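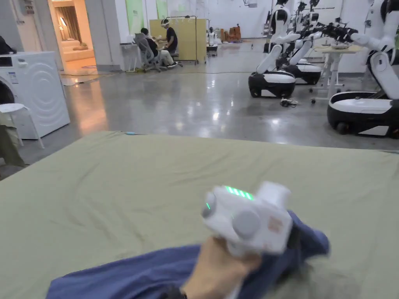 By Wilmer Nina, Household Desk
Filed 4:10 p.m.

Stimport wants you to stop folding laundry on your bed. The home goods company says a wide, fabric-covered surface in the same room as the washer will cut the time people spend on a load, and it has put out a set of results to back that up. Having read the results, I would hold off on moving any furniture.

The plan is called Testmont, and there isn't much to it. Clear a big flat surface, put a cloth cover over it, keep it close to the machine, and fold each piece there before it goes anywhere else in the house. A white front loader, a stool, a sage-green cover and a crumpled piece of navy cloth will give you the general idea. Stimport sells the covers.

According to the company, 2146 households signed up for the trial and logged 2995 loads of laundry over 4 weeks. The average saving is given as 2 minutes a load. Those numbers sound big until you put them next to each other. That works out to fewer than one and a half loads per household in four weeks. Anyone with kids, or a job that involves mud, will do that many before Sunday lunch. Either these are very clean people or a lot of them signed up, logged one load and forgot.

Stimport did not say how many dropped out. It also did not say how the minutes were measured. The log sheet, a copy of which the company provided, asks people to write down a start time and an end time and has one box for both folding and "putting away." If you fold in the laundry area and then walk everything to the bedroom closet, does the walk count? The sheet leaves that up to whoever is holding the pen.

Elba Gaete, who ran the trial for Stimport, said the walk was supposed to be included.

"Most people understood that," she said. "We were looking at the habit more than the stopwatch. If the clothes come out and get folded right there, they don't sit in a heap on a chair for two days."

She may be right about the heap. It is a different claim from the one on the package, though, and the package talks about minutes.

There was also no comparison group. Everybody in the trial got a cover and the same page of instructions, and the "before" times came from memory. People asked to guess how long a dull chore used to take are likely to guess high, especially when they have just been sent something free to make it shorter.

The cover itself is the part I have the most trouble with. Stimport says a fabric surface keeps shirts from sliding while the sleeves are tucked in. Fine, but a towel thrown over a table would do that too. Cloth on cloth also drags, and a cover that isn't pulled tight will wrinkle under the thing you are trying to get smooth. Asked whether the trial had tried a bare table, Gaete said it had not.

Then there is the question of where this surface is meant to go. The instructions call for one "large enough to lay out a bath sheet with room on both sides." In plenty of apartments the washer shares its space with a desk, a couple of chairs and the way through to the living room. In mine it shares a closet with the water heater. Gaete suggested a board that leans against the wall when it's not in use. Stimport does not sell one yet.

Kunley, a smaller chain that carries some Stimport goods, said it has ordered the covers for its Sheikh Street store and will leave the time claim off its own shelf tags. A store spokesperson would not go into why.

None of this means folding near the washer is a bad idea. Lots of people do it already on top of the machine, for nothing. Gaete said a second trial is planned for August, with separate boxes on the log sheet for folding and for putting away. She had no answer on whether any of those households will be asked to go without the cover.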